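Skip to content
Home / Family Programs / Activity Guides / Water Table: Setting Up a Fish Scooping Station

Water Table: Setting Up a Fish Scooping Station

Activity Guide 8
Updated Aug 25, 2024

This guide is for staff and families who borrow the fish scooping kit from the Hedine Family Resource Library. The activity suits children from 36 months of age. An adult must remain within arm's reach of the tub at all times, including during setup and cleanup. Kits are lent for 18 days and may be renewed once at the Mondura Street desk.

What you will need

A shallow plastic tub with a thick, smooth rim
Plastic toy fish in at least two colors
One small hand net for each child
A low, steady table
Two bath towels and a floor mat
A pitcher for filling

Before you begin

Look over each fish. Set aside any with a split seam or a loose eye and return it in the envelope marked Repairs. Run a finger around the hoop of each net to check that the mesh is still attached all the way around. A small gap is enough for a tail to catch in, and children tend to pull hard when that happens.

Setting up

1. Place the mat on the floor and the table on top of it. Press down on each corner of the table. If it rocks, move it.

2. Put the empty tub on the table and fill it with the pitcher. A full tub should not be carried. Stop well below the rim, as the level rises when small arms go in.

3. Use lukewarm water. It will cool during play, and the session should end when it feels cold to the adult's hand.

4. Add two or three fish to begin with. More can be added once the child is comfortable with the net.

5. Lay the net in the tub with its handle over the side, where the child can reach it.

Scooping

Show the movement once, slowly. Lower the hoop beside the fish, slide it underneath, and lift straight up. Hold the net over the tub for a moment so that the water drains back before the fish is moved anywhere else.

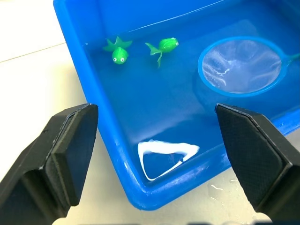 Green fish and a net with a round hoop, in the blue tub. 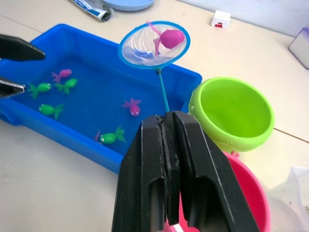
Can the activity be done without a net?
A large slotted spoon or a small kitchen strainer works well, and many younger children find a short handle easier to control. Check for sharp edges first.

Variations

Call a color. The adult names a color and the child scoops only fish of that color. Mixed catches go back in the water.

Two bowls. Place a bowl on each side of the tub and sort the catch by color. The Bolger sorting bowls may be borrowed separately - please ask at the desk.

Other hand. Repeat the activity with the hand the child does not usually choose. Allow extra time and do not correct the grip.

Cleanup and return

Empty the tub into a sink or onto a lawn as soon as play ends. Never leave standing water unattended, even for a short time. Rinse the fish in clean water and squeeze out any that have taken water inside. Shake the nets and hang them by the handle until the mesh is dry. Everything must be fully dry before it goes back into the Traltus carry bag.

Kits returned damp are held back from the next family until they have been cleaned.

Related guides
Pouring and Measuring
Sponge Relay
Borrowing Rules and Late Returns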